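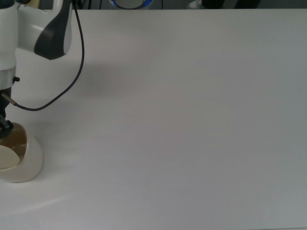
My Laltia wireless mouse has started wandering off on its own, and I've had enough of it, so I'm finally logging a ticket and keeping all my notes in the one spot. The pointer skips sideways when I'm dragging something, then freezes for a moment, then leaps to where it should've been. First suspect was the desk surface. I've got a plain white tabletop, no grain or pattern on it anywhere, and the light lies across it in a long pale streak, and I'd read that some sensors hate having nothing to look at. I do bookkeeping for a couple of cafes so I'm dragging cells around all day long, and a jumpy mouse means somebody's milk order ends up in the wages column (only the once, and I caught it!).

3 min read

Ticket opened Friday, March 26, 2021
Status: resolved by customer
Tags: mice & keyboards, wireless, cursor jumping

What I'm using: Laltia mouse with the little USB receiver, a Zamovach dock, a desktop tower under the desk, and an external backup drive that I plugged in a bit before all this began. Remember the drive. I didn't, and it cost me most of an afternoon.

First go - new batteries. No difference whatsoever. I'd pulled them out of a fresh packet too, so I put the old ones back in and they're still going.

Second go - cleaned the sensor window with a dry cotton bud. There was a bit of fluff in there, got quite excited, put it all back together, and the pointer shot off to the corner as soon as I opened a spreadsheet.

Third go - mouse mat. Borrowed the thick dark cloth one from my daughter's room, and I reckoned it was better for a while. Then I realised I'd only been reading emails and hadn't dragged a thing. Opened the accounts again and away it went. So I crossed the tabletop off the list, though I've kept the mat as it's lovely and soft on the wrist.

Fourth go - took the driver off and put it back on. Restarted. Same. Turned off the pointer acceleration setting as well, which I hated, so that's back on now.

Reply from Natália Gajdoš, support desk:
Thanks for the detail, that's a big help. Could you try the mouse on another computer for a while and let me know? Also, where is the receiver plugged in, and is anything else plugged in beside it?

Me again. Tried it on the old laptop at the kitchen bench and it was perfect, not a single skip, dragged cells up and down until the kettle had boiled and gone quiet. So the mouse is fine! The receiver normally lives in port 7 on the dock. The backup drive is in port 8, right up against it.

Reply from Natália Gajdoš:
I'd look at that drive. USB 3 devices and their cables can put out noise in the same band a 2.4 GHz receiver uses, and the receiver comes off worse when they're side by side. Please unplug the drive and test, then move the receiver well away from it. A short extension lead is ideal if you have one.

Well. Unplugged the drive and the pointer was smooth as anything. Plugged it back in, started a backup, and it was skating about again before the progress bar had shifted. Did that a few times over to be sure (and, okay, because it was satisfying). With the drive plugged in but idle it's only a tiny bit jerky, so I can see how I missed it in the mornings when no backup's running.

Had an extension lead in the drawer that came with an old webcam. Receiver's now on the end of that, stuck to the back of the monitor stand with a blob of putty. Ran a full backup, 90 minutes, worked the whole way through it and didn't lose the pointer once.

Happy for you to close this one, Natália, and thank you for being so patient with me. One small request for whoever does the manual - could the bit about drives go near the front? I did find it afterwards, under the heading for Bluetooth speakers, and I haven't got any Bluetooth speakers.

Search help articles
Type a product or problem
Go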